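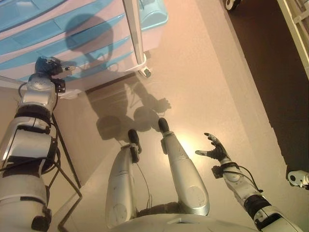
The robot at the drawer unit, seen from its own head camera.

Zutora Household Tasks Project
Progress report to the Bresura Fund, second period
Wednesday, June 6, 2018

1. What we promised for this period

In the proposal we wrote that by the end of the second period the robot should open a plastic drawer, take one small textile out of it, and close the drawer again, without help from the operator. We also promised a first answer to the question which the Fund put to us at the kickoff: can such a machine do a simple household chore today, at a level a normal family would accept?

The first promise is met in part. To the question, our present answer is no, but we can now say more exactly where the difficulty is.

2. Work with the drawers

We selected light plastic drawers on purpose. They are cheap and many homes have them, and they are harder than a heavy kitchen drawer. When the robot pulls a little to one side, the drawer jams. When it pulls with too much force, the complete unit moves over the floor. A person corrects both mistakes without thinking. Our controller must first notice them, and at the start of the period it did not.

In total we made 791 attempts. Opening alone is now reliable when the robot begins from a good position. Closing is still weaker. The hand pushes at one corner, the drawer goes in crooked, and the robot believes that the job is finished. We tried to push with the back of the hand, and this was better on the upper drawers but not on the lowest one, where the arm has little room to move.

The textiles are the second difficulty. Socks are picked up quite well. A folded T-shirt comes out unfolded in most cases, and sometimes a second piece comes with it. We do not want to count this as success, even if the robot holds a shirt at the end. In the first report we did count such cases, and I ask the Fund to read those earlier results with this in mind.

3. Seeing its own body

The head camera looks down on the drawers, and the arms and legs are in the same view. In May the software still took shadows on the front of the drawers for edges and reached to the wrong place. Neso, our partner for the vision part, delivered a new version which compares the image with the known position of the arms. The errors from shadows became rare. Strong reflections on the floor are still a problem in the late afternoon, and for the moment we close the blinds. In a real home this would of course not be a solution.

4. Speed

One complete cycle (open, take, close) needs up to 22 minutes when the robot has to change its standing position. Most of this time goes into small steps and into waiting for the balance to settle. We did not work on speed in this period and we do not plan it for the next one.

5. Delays and costs

The work stopped for 2 weeks when a finger cable broke and the spare part was late. Anozie has repaired the hand and changed the cable path at the wrist. The repair was not in the budget and cost 2,000 dollars. We propose to cover it from the travel line, where money is left over — no additional payment is requested. Please confirm in writing if this is acceptable.

6. Plan for the next period

In July we begin with closing the drawers, using force measurement in the wrist to feel if the drawer is really shut. After this we go back to the folded textiles. The laundry basket task, which was planned as the third chore, should in our opinion move to the last period. We prefer to show one chore done properly, and we would like to discuss this change with the Fund before the work starts.

The table with all attempts, including the failed ones, is sent separately.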